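Mersha Community Help
Home and Kitchen > Small Appliances > Toasters and Toast Stations

Setting up a toast station on a marble-patterned table, with a practice set for children
Posted by Erkstead Family Room, January 6, 2021

Good afternoon. I am writing on behalf of the family room at Erkstead, where we are preparing a small breakfast corner. The corner will serve two purposes. In the morning, adults will make toast there in the ordinary way. Later in the day the same table will be given over to the younger children, who will practice the steps of making toast with play food and an unplugged appliance.

We have a white two-slot toaster, a round plate in a teal-green shade, and a set of toy bread slices. The table has a white surface with a marble pattern. It is attractive but was chosen before anyone thought about heat, and the supplier, Clostau, is unable to tell us what the top layer is made of.

Our concerns are as follows. First, where on the table should the toaster stand, and which way should it face? Second, is a mat or board required under it? Third, what is the proper way to manage the cord when the same appliance is used with children present? We would also welcome advice on cleaning, as crumbs are difficult to see against the veining and are usually discovered by sleeve.
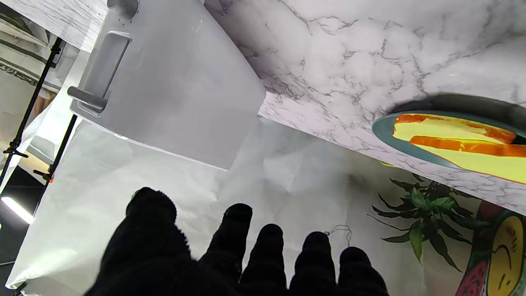
The room opens to families in February, and we would prefer to have written directions posted on the wall before that date. Existing guidance from our parent office covers kettles and microwave ovens but is silent on toasters. Please note that we are not able to replace the table this year.

Thank you in advance for any assistance.

Tekle Dinsa
Member, Household Safety board

Thank you for the detailed message. I will take the points in the order in which you raised them, with one addition at the end.

Placement. The toaster should stand near the middle of the table with its long side toward the person using it, so that both slots can be reached without leaning over one to get to the other. Nothing should hang above it. If there are curtains, paper decorations or fabric hangings behind the table, move the table forward or take the hangings down during the morning session. Shelves directly over a toaster are a common mistake in shared rooms and should be avoided.

Surface. In the absence of information from the supplier, treat the top as sensitive to heat. A toaster in good condition does not usually make its underside very hot, but repeated use in one spot may dull or discolor some finishes. A heat-resistant board extending 2 inches beyond the appliance on every side is sufficient. The board should lie flat and should not slide when the lever is pressed. Test this before the room opens – press the lever down firmly several times with the toaster unplugged.

Cord. The cord should leave the back of the toaster and run away from the user, never across the front of the table. For the children's session, unplugging at the wall is the minimum. My own recommendation is that the working toaster be put away in a cupboard and a second one, with its cord removed at the body of the appliance by a qualified person, be brought out in its place. The two should be clearly labeled. A child who has been taught that a toaster is safe to touch will not distinguish between them by appearance.
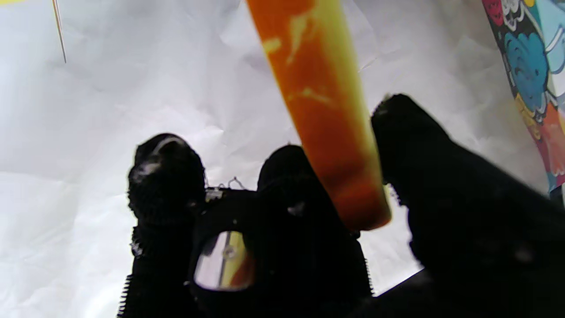 Play food requires a rule of its own. Manufacturers give a good deal of thought to making these items look appetizing and much less to what happens when they meet a heating element. Color is of no help to a tired adult at breakfast time. A pretend crust in deep orange with yellow streaks, and a paler yellow band along one side, may pass for the real thing at a glance. Toy slices should therefore be stored in a lidded container outside the breakfast corner and counted back in before the working toaster returns to the table. If a toy slice is ever placed in a warm slot, switch off at the wall, allow the appliance to cool fully, and discard the appliance if any residue can be seen inside.

Cleaning. Unplug the toaster and wait 15 minutes before pulling out the crumb tray. Wipe the table with a damp cloth folded into a pad, working toward yourself, and dry it with a second cloth. A low lamp placed at one end of the table will show crumbs that are lost against the pattern under ceiling light.

I would be glad to review the wall notice if you wish to post a draft.

Monard Resident Services

We operate a similar corner and agree with most of the above. In our experience the board under the toaster is of less importance than the plate beside it. The plate should be wide enough for two slices to lie flat or overlap slightly, and it should stand to one side at a comfortable reach. With a small plate, users tend to balance toast on top of the toaster itself, and our notice now prohibits this.
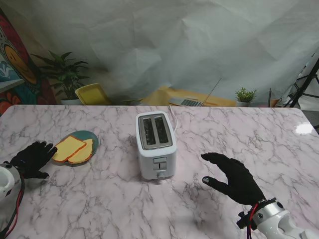
We limit the children's activity to 6 participants at a time, with one adult seated at the table throughout. The steps we teach are short: bread on the plate, bread in the slot, lever down, wait, lever up, bread back on the plate. The waiting step is the one children enjoy least, and a sand timer has been useful.

We have not found it necessary to remove the cord from the practice appliance. Ours is tied and taped underneath.

Tekle Dinsa
Member, Household Safety board

With respect to the previous reply, I would advise against tape. It loosens with handling, and a tied cord can still be untied and plugged in. The remark about the plate is a sound one and I would include it in the notice.

Erkstead Family Room
Original poster

Our thanks to both of you. We will ask our electrician about a second toaster and have ordered a board. The container for the toy bread will be kept in the hall closet. A draft of the notice will be posted to this page once our office has approved the wording.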